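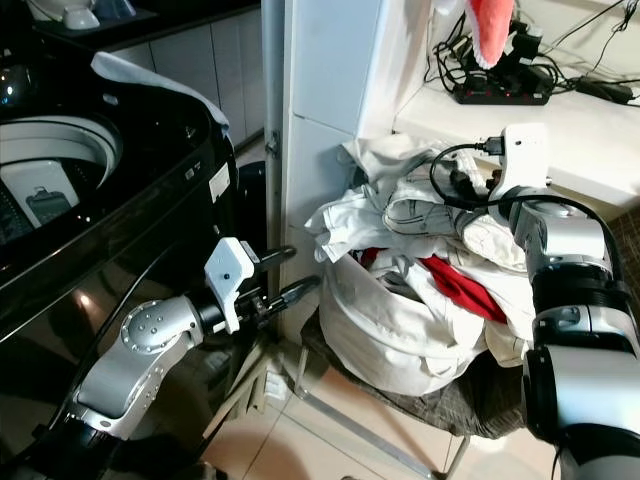 Laundry notes: load size and spin balance

Most of the spin faults reported to the Mirnby residents' desk since May have been loading faults. A top-loading drum is suspended from above on rods and springs, and it corrects for a small offset in the load and no more. When the washing is put in as one mass it stays as one mass, and the machine stops before final spin or walks on its feet. A fabric hamper filled past its rim with mostly white clothes, as the one next to the black top loader is, should be treated as more than one load. Soft-sided hampers bulge as they fill and hold a good deal more than their shape suggests, so the hamper is a poor measure of the drum.

Dry clothes should go in by the piece, shaken out, and laid around the wall of the drum. The drum is full when the dry clothes reach the top row of holes without being pressed down. Sleeves should be pulled the right way out. Long-sleeved shirts tangle less if buttoned at the second button only, with the cuffs left open.

Whites

White and off-white items can be washed together if none of them is new. New off-white cotton often still carries finish from the mill and should have one wash on its own. Check seams and pockets before loading. Seams hold grit, and a paper tissue in one pocket will mark a full load of whites.

Powder gives a better result than liquid on white cotton, as most liquids contain no bleaching agent. Put it in the drum before the clothes. In the hard water we have at Mirnby, use the dose printed for hard water and do not add to it. Grey whites are more often the result of poor rinsing than of too little powder.

Cloths and other items on the machine

A cloth hung over the back rim of the drum opening is handy for wiping down, but it should be taken off before the lid is shut. Fabric caught under the lid can hold it clear of the switch, and the machine will then fill and not start. Check the inside of the drum before each load and take out anything that is not washing.

Faults and what to check

Stops before spin: open the lid, spread the load by hand, close and restart. If it stops again, take out the heaviest item.

Bangs during spin: check the feet with a spirit level, front to back and then side to side. Lock nuts are tightened upwards against the cabinet.

Slow fill: close both taps and clean the inlet filters. The Moreira hoses have a filter at the tap end as well.

Lint on dark items: wash them apart from towels and clean the lint trap after every 7 loads.

Replacement hoses

Erkholm hoses are held in stock in two lengths. Quote part 1606 for the standard length. Hoses should be changed every 3 years even where no wear can be seen, and the date written on the collar in marker pen.

Questions on any of these points go to Arif Saragih at the residents' desk, with the machine's model number if it can be read from the label.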